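**中古で買ったボードゲームがカビ臭いです。箱とカードと駒、どこまで自分で何とかできますか？**

趣味・ゲーム ＞ ボードゲーム ＞ 手入れ・保管

### Müzeyyen Akgül
2019年3月15日（金曜日）投稿

はじめまして。ボードゲーム歴二年、まだまだ初心者です。長いです、すみません。

先週、Wukitzという中古屋さんで「Skeseck」の旧版を見つけてしまいまして……。ずっと探していたゲームなんです！ 友だちの家で一度だけ遊ばせてもらって、帰りの電車で負けた場面をずっと思い返していたくらい好きになったのに、もう売っていないと聞いてしょんぼりしていたやつです。それが棚の一番下に、ほかの箱の下敷きになって置いてありました。値札は3000円ちょっと超え。迷う理由がなくてそのままレジに行きました。

で、家に帰って箱を開けたら、くさい。

押し入れの奥というか、古い図書館の地下というか、雨の日の体育倉庫というか（伝わりますか？）。開けた瞬間に夫が隣の部屋から「何か濡れてる？」と聞いてきました。濡れてはいません。でもそう言いたくなる気持ちは分かるにおいです。

状態を書いておきます。

- 箱：外側はきれい。ふたの裏に、茶色っぽい点々がぽつぽつある。角が一か所つぶれている
- ボード：四つ折り。折り目の布みたいなところが少し浮いている。反りがあって、置くと真ん中がふわっと持ち上がる
- カード：においが一番強い。全部が少し波打っている。べたつきはなし
- 木の駒：においは弱い。一部、手あかっぽい黒ずみあり
- 紙のタイル：二層にはがれかけているのがある
- 説明書：ホチキスがさびて、まわりの紙が茶色い。においは中くらい

説明書の内容物一覧を見ると全部で218個の部品があるはずなんですが、まだ全部は確認していません。においに負けて途中でふたを閉めました。

いままでにやったことは、ベランダで半日陰干し（カードが風で飛んで、洗濯物の下から出てきました）と、消臭スプレーを箱の内側にしゅっとひと吹きしたことです。スプレーの方はやってから「これ、紙にやってよかったのかな」と心配になりました。いまはカビのにおいとせっけんの香りが混ざって、前より変なことになっています。

聞きたいのは、

1. このにおいは取れますか。取れるならどのくらい時間がかかるものですか
2. ふたの裏の点々はカビですか。触って大丈夫？ ほかのゲームの棚に一緒に置いても平気ですか
3. ボードの反りは重しで直りますか
4. 駒は洗っていいんでしょうか。色が落ちそうで怖いです

ちなみにうちは賃貸の一階で、湿気は多めだと思います。五月にゲーム会に持っていく約束をしてしまったので、できればそれまでに人前に出せるにおいにしたいです。どうぞよろしくお願いします！

---

### ねぎま二丁

重曹入れて一週間。以上です。

というのも不親切なのでもう少し書くと、うちは猫のトイレ砂（新品の方ですよ、念のため）を靴下に詰めて箱に入れてます。鉱物系のやつ。紙系のは香りがついてるのがあるからだめ。口を結んで、カードに直接当たらないようにして、ふたをして放置。それでだめなら砂を取り替えてまた放置。だいたいこれで何とかなってきました。

スプレーはもうやめた方がいいと思います。私も昔やって、トランプがしわしわになりました。

駒は洗ったことないです。くさい駒に当たったことがないので分かりません。ボードの反りも知らないです、うちのは全部ちょっと反ってるけどそのまま遊んでます。サイコロが転がって楽しいですよ。

あとWukitz、うちの近所にもありますけど、一番下の段は床に近いから湿気てるんですよね。上の段の箱はあんまりにおわないです。掘り出し物は下にあるんですけどね〜。

---

### Müzeyyen Akgül

ねぎま二丁さん、ありがとうございます！ 靴下！ 片方だけになった靴下が山ほどあるのでさっそくやってみます。香りつきはだめなんですね、危うくひのきの香りの砂を買うところでした。一番下の段の話、すごく納得しました……。

---

### Igor Hájek

こんばんは。中古のゲームばかり買って二十年近くになる者です。日本に来てからも趣味は変わらず、妻には「うちはカビのホテル」と呼ばれています。日本語がおかしいところがあったらごめんなさい。Skeseckの旧版、うらやましいです！ 私は新版しか持っていません。Plonumから出たあの版は箱が小さくなって棚には助かるんですが、絵は旧版の方がずっと好きです。

さて、順番に書きますね。長くなります（いつもなります）。

**最初にすること：分ける**

いま全部の部品が同じ箱に入っていますよね。まずこれをやめてください。においの元になっている部品が、においの弱い部品をどんどんくさくします。私はいつもカード、ボード、タイルと説明書、駒、箱の五つに分けて、それぞれ別の入れ物に入れます。立派なケースは要りません。ふたつきの衣装ケースでも、大きめのチャックつき袋でも。うちではおせんべいの缶が現役です。

このときに部品も確認してしまうといいですよ。くさいので窓を開けて、マスクをして、好きな音楽をかけて一気に。私はマスクの内側にお茶の葉をはさんだことがありますが、くしゃみが止まらなくなったのでおすすめしません。

数えるときは説明書の一覧を先に写真に撮っておくと楽です。説明書もくさいから、ずっと顔のそばに置いておきたくないでしょう？ 以前、全部で187枚のはずのカードをふすまの前に並べて三回数えて三回とも違う数になり、四回目に諦めて遊んだら普通に遊べました。だからあまり神経質にならなくていいです。

**点々について**

見ていないので断言はできません。ただ、古い紙に出る茶色いしみと、いま生きているカビは別のものだと思ってください。私の見分け方は乱暴ですが、

- 乾いた綿棒でそっとこすってみる
- 粉っぽいものがついてくる、ふわふわしている、緑や黒や白っぽい → カビを疑う
- 何もつかない、紙そのものの色が変わっているだけ → 古いしみの可能性が高い

粉がつくようなら、外でマスクと手袋をして、乾いたやわらかい布で拭き取ります。布はそのまま捨てます。そのあと無水エタノールを布に少しだけつけて、軽く押さえるように拭く。火のそばでは絶対にやらないでください。それから印刷のある面はインクが溶けることがあるので、まず目立たない端で試すこと。ふたの裏なら無地でしょうから、まあ気楽です。

塩素系の漂白剤は使わないでください。紙がぼろぼろになりますし、においも残ります。私は若いころに一度やりました。プールのにおいのするゲームになりました。

広い範囲にふわふわが生えているときは、私は箱を諦めます。ふたの絵だけスキャンして、中身は別の箱へ。喘息などがある人は最初から触らない方がいいです。

ほかのゲームと同じ棚に置くのは、においが消えて、粉もつかなくなってから。それまでは隔離です。うちでは廊下の隅が隔離場所で、娘が小さいころは「ゲームの病院」と呼んでいました。いまは「邪魔」と呼んでいます。

**カード**

一番時間がかかります。においが強いということは、紙が湿気をたっぷり吸っていたということなので、まず乾かします。とはいえ直射日光はだめです。色があせるし、片側だけ乾いてもっと反ります。

私のやり方です。

1. カードを薄い束に分けて、束の間に白い無地の紙（コピー用紙でいいです）をはさむ
2. シリカゲルと一緒に密閉容器へ入れる
3. 24時間たったら一度開けて、はさんだ紙を嗅いでみる
4. 紙がくさくなっていたら新しい紙に替えて、またふたをする
5. 紙がくさくならなくなるまで繰り返す

新聞紙を使う人もいますが、私はインクが移ったことがあるのでコピー用紙派です。シリカゲルの入れすぎには注意してください。乾きすぎると今度は反対側に反ります。海苔の袋に入っているくらいの小袋を二つか三つで十分です。

におい取りには、ねぎま二丁さんの靴下作戦もいいですし、活性炭もいいです。重曹は安くて優秀ですが、こぼれるとカードの間に入ってじゃりじゃりするので、必ず布で口をふさいだ小瓶で。はい、こぼしました。

期間は、軽ければ一週間、ひどいと二か月。五月のゲーム会なら十分間に合うと思います。せっけんの香りの方が最後まで残るかもしれませんが、それはそれで「清潔な人のゲーム」という感じがするのでいいじゃないですか。

波打ちは、においが取れたあとで軽く重しをして数日。先に重しをすると湿気を閉じ込めてしまいます。順番だけ守ってください。

**ボード**

反りは直ることも直らないこともあります。四つ折りのボードは、表の印刷と裏の紙が湿気で違う伸び方をするんですね。まずはほかの部品と一緒に、風通しのいい日陰で数日、部屋の空気になじませます。それだけでかなり落ち着くことがあります。

それでも真ん中が浮くなら、広げて裏返しにして、平らな板を載せて本を積みます。私は百科事典を使っています。もう誰も読まないので、いい第二の人生です。一晩で直そうとしないで、一週間くらいは放っておいてください。無理に手で逆に曲げると折り目のところから裂けます。

折り目の浮きは、でんぷんのりか、水で少しゆるめた木工用ボンドをつまようじで薄く入れて、クッキングシートをはさんで重し。クッキングシートを忘れるとボードが百科事典と一体化します。Ateşというカフェに置いてあったゲームを頼まれて直したとき、私は「は〜ほ」の巻を一緒に納品しかけました。

**タイル**

二層にはがれかけたものも、同じのりでくっつきます。つける量は「少なすぎるかな」と思うくらい。はみ出たらすぐに拭くこと。乾くまで重しをして、隣のタイルとくっつかないように間を空けてください。

**説明書**

さびたホチキスは外してしまいましょう。先の細いピンセットで裏の足を起こして、ゆっくり。茶色くなった紙は元には戻りませんが、さびはそれ以上広がらなくなります。私は外したあと、木綿糸で綴じています。ぶきっちょなので毎回違う縫い目です。

外したついでにスキャンしておくと、当日はタブレットで見られて、説明書は家でゆっくり療養できます。 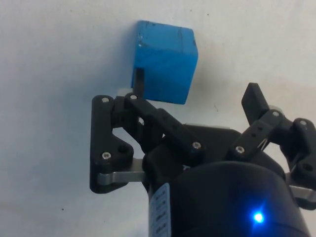
### 駒の手入れ

角が少し丸くなって、擦れたあとが黒っぽく残っている青い駒。ああいうのを見ると、たくさん遊ばれたんだなあと思って私はうれしくなります。小さな白い欠けがあっても、そのまま使います。なので、ここからは「きれいにしすぎない」派の意見として読んでください。

洗っていいかどうかは、駒の種類で変わります。

- プラスチックの駒：ぬるま湯に台所用の中性洗剤を少し。ざるに入れてふり洗いして、よくすすいで、タオルの上で乾かす。熱いお湯は変形するのでだめ
- 木の駒：水につけない。ふくらむし、塗料が浮く。固くしぼった布で一個ずつ拭いて、すぐ乾いた布で追いかける
- 金属の駒：乾いた布だけ。さびがあるなら別に質問を立ててください、一晩語れます
- 紙を貼った駒：絶対に洗わない。絶対に！

色落ちが怖いときは、同じ色の駒を一つ選んで、底になる面を湿らせた綿棒で軽くこすります。綿棒に色がついたらそこで中止。赤と黒は落ちやすくて、黄色は意外と強いというのが私の印象ですが、メーカーや年代で違うのであてにしないでください。

手あかの黒ずみは、文房具の練り消しがよく効きます。普通の消しゴムだとつやが変わることがあるので、力は入れずに。メラミンスポンジは塗装を削ってしまうから、私は使いません。一度使って、緑の駒が一つだけ妙に若返りました。ゲーム中、みんながそればかり取りたがるんです。

塗り直しもできなくはないです。でも全部塗らないと浮くし、全部塗ると飽きます。欠けたところにだけアクリル絵の具をちょん、とするくらいなら楽しいですよ。色を合わせるときは、乾くと濃く見える絵の具が多いので、いらない紙に塗って乾かしてから比べてください。もともと擦れて色むらのある駒なら、多少合わなくても目立ちません。

なくした駒の代わりは、手芸屋さんと百円ショップの木工コーナーが頼りになります。立方体の駒なら大きさが少し違っていてもだいたい遊べます。重ねて積むルールのゲームだとちょっと困りますが、Skeseckは確か積まないですよね？ 新版では積みません。

**箱**

箱は最後です。中身を全部出したら、ふたと底を別々に立てて、風の通るところへ。底のくぼみに小さく切った炭を入れた皿を置いておくのもいいです。つぶれた角は、内側から厚紙を当ててのりで貼れば、棚に入れるには問題ない強さになります。

中身を戻すのは、箱に顔を突っ込んで何も感じなくなってから。自分の鼻は慣れてしまって信用できないので、ご主人に嗅いでもらってください。隣の部屋から気づくなんて、すばらしい鼻です。うちにもほしい。

一階でしたら、棚の一番下は空けておくか、くさくなってもいいもの（私は工具箱）を置いて、ゲームは上の方へ。壁にぴったりつけないで、こぶし一つ分空けるだけでもずいぶん違います。梅雨になったら乾燥剤の交換をお忘れなく。

---

### 元・模型部

木の駒にエタノールはやめてね。塗料によっては一発で溶けます。ボンドは水で薄めすぎるとそれが原因でまた反るから、ほんのちょっとで。

あと上の方でシリカゲルの話が出てるけど、青い粒がピンクになったら湿気を吸いきった合図です。再生できるタイプかどうかは袋の説明を読んでから。レンジに入れちゃいけないやつもあります。

うちの場合、におい自体は本棚に広げて置いておいたら夏の終わりには消えてました。何もしてないです。ただし三か月くらい部屋じゅうがくさかった。

---

### Müzeyyen Akgül

Igorさん、元・模型部さん、ねぎま二丁さん、みなさんありがとうございます！！ 夫に「すばらしい鼻です」のところを読んで聞かせたら、まんざらでもない顔をしていました。今後は検査係です。

さっそく昨日の夜、全部分けました。綿棒でふたの裏をこすってみたところ、何もつきませんでした。色もつかないし、ふわふわもなし。ということは古いしみの方かな？ と思って少しほっとしています。でもしばらくは「病院」に入れておきます（うちの場合は玄関の靴箱の上です）。

カードは紙をはさんで密閉容器に入れて、靴下も同居中です。今朝開けて紙を嗅いだら、しっかりくさかった！ なぜかちょっとうれしかったです。紙を替えて二回目に入りました。

部品の確認もしました。木の駒が一個足りなくて、代わりに見たことのないボタンが入っていました。シャツの、白いやつ。前の持ち主さんがそれで遊んでいたんでしょうね。手芸屋さんに行こうかと思ったんですが、このままボタンで遊ぶ気もしてきました。

あと一つだけ追加で教えてください。カードにスリーブをつけたいんですけど、においが完全に取れてからの方がいいですよね？

---

### Igor Hájek

取れてからです！ 先に入れると、においもきれいに保存されます。

ボタンはぜひそのままで。Skeseckは旧版も積まないゲームだったか、暇なときに教えてください。気になって説明書を探したんですが、うちの新版の説明書がどこかへ行ってしまいました。

---

### Müzeyyen Akgül

積まないです！ いま説明書を嗅ぎながら確認しました。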